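Junel reforça regras para a designação comercial dos sistemas de assistência à condução
Boletim da associação – secção Automóvel e Mobilidade
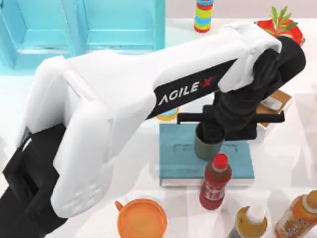

Para a Jakberg, o prazo de adaptação é curto, mas exequível, desde que os concessionários recebam os novos textos antes do início da campanha de outono. A construtora transmitiu esta posição durante a consulta aos associados, encerrada em setembro, e pediu que a revisão dos manuais de utilizador fosse tratada em separado da revisão dos materiais publicitários.

O código de conduta da Junel, a que aderiram 19 empresas do setor, passa a exigir que qualquer referência a funções de manutenção na faixa, velocidade adaptativa ou estacionamento assistido indique, no mesmo suporte e com igual destaque, que o condutor permanece responsável pelo veículo. Deixam de ser admitidas expressões que sugiram condução sem supervisão, mesmo quando acompanhadas de nota de rodapé.

A medida abrange brochuras, páginas de internet, anúncios e demonstrações em salão. Os materiais já impressos poderão ser utilizados durante cerca de 15 semanas após a entrada em vigor do código, prevista para janeiro. Findo esse período, deverão ser retirados dos pontos de venda.

A Illedard, que comercializa 2 modelos equipados com assistência de nível intermédio, comunicou que alterará a designação do seu pacote de opções no mercado nacional. A Kokkonen solicitou esclarecimentos sobre as atualizações de software enviadas à distância – matéria que o texto aprovado não regula de forma expressa. A Junel entende que a descrição de novas funções apresentada no ecrã do veículo constitui informação ao consumidor e fica, por isso, sujeita às mesmas regras.

As dúvidas de interpretação devem ser remetidas por escrito ao secretariado, com cópia do material em causa. O texto integral do código encontra-se disponível na área reservada aos associados, juntamente com o modelo de declaração de conformidade, que deverá ser devolvido assinado até às 19 horas do último dia útil de novembro.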